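### 3.2 Small rooms, one desk: the seated worker and the stuff around him

Draft text for section 3, Bảo Võ to check the refs before it goes to the others.

The Zelcombe rooms were picked for size. Short back wall, one small desk against it, one chair, floor left clear on paper and never clear in practice. We were after what people do with a room where everything has to be in reach of the chair - work, clothes, drink, chargers, the lot. Earlier work at Stindden looked at kitchens and shared offices, where there is always another surface to put a thing down on. Not so here. A coat has the chair, the lap, the floor or a hanger, and that is roughly the full list.

We visited 10 rooms in September and went back to four of them. Notes were taken by hand and typed up the same evening, so some gaps. Coding followed the Curninel sheet, with the "parked objects" row split in two: things parked on furniture and things parked on the body. The second half of that row turned out to be the busy one. Laps, shoulders, the crook of an arm. People hold on to garments for longer than they think they do, and when asked afterwards they nearly always leave the lap out of the account.

Figure 3 gives two views of one room. Desk is the compact type on castors with a single dark drawer unit under the top, common to the smaller rooms. Clothing handled from the chair, no standing up needed to reach the desk edge. 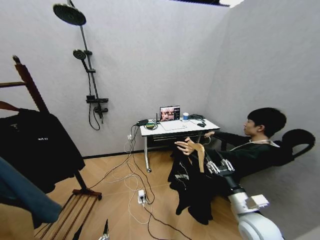

**Figure 3a.** Wooden hanger and black garment with a white stripe, handled from the chair; laptop open on the desk.

Three points on this one. First, the lap is working as a table. The garment lies across it and hangs down towards the floor, so the lower part sits outside the space the person is minding. In our notes this goes down as "overspill" and it was the commonest reason given for a garment needing a second fold. Second, the hanger. Wooden ones were prefered by residents for anything heavy but they need room to swing, and room is what the chair takes away. A reclined back makes it worse: the arms come forward, the hanger comes in at an angle, and the job ends up close to the chest. Third, attention. The laptop is open with people on the screen and the gaze is over that way. Handling clothes while looking at a desk was so usual in the study that we dropped it as a seperate code after the second visit.

We had expected the drawer to take some of the load. It didn't, much. In interviews the drawer was for paper, spare leads and "things I don't want to see", never for clothes. Xolalpa reports the same for student flats, though their desks were bigger and the drawers deeper.

Next the desk top and the floor, which need taking together. The top is small and the electrical bits settle at its two ends, leaving the middle for the laptop. Mouse and a cup over to the right - the cup was a fixed feature of nearly every desk, always nearer to the keyboard than the resident would own up to. Left end is for the small devices. From there the cables go down, past the wall outlet, and out across the floor to a white power strip. Nothing clipped or tied in this room as far as we could tell. The strip ends up out on the floor where feet and castors go, and where a trailing hem would also end up.

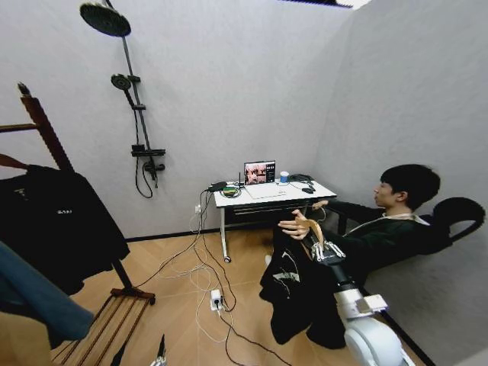 #### 3.2.1 Cables as a limit on the chair

Residents put this down to habit, we put it down to lead length. Where the strip sat in front of the desk the chair kept to one side of it, and the side it kept to decided which hand did the reaching. Asked to move the chair over, most moved the cables first with a foot, then gave up and went back. One fix tried in the return visits: strip raised on a bracket under the desk, 125 cm lead to the wall. Liked by all four, kept by three. The other one said the castors pulled on it every time the desk was shifted for cleaning.

Open question for section 4 - whether a plain hook by the desk would do more for the floor than any bracket. Hangers had no home in most of these rooms. Hook data still to be typed up.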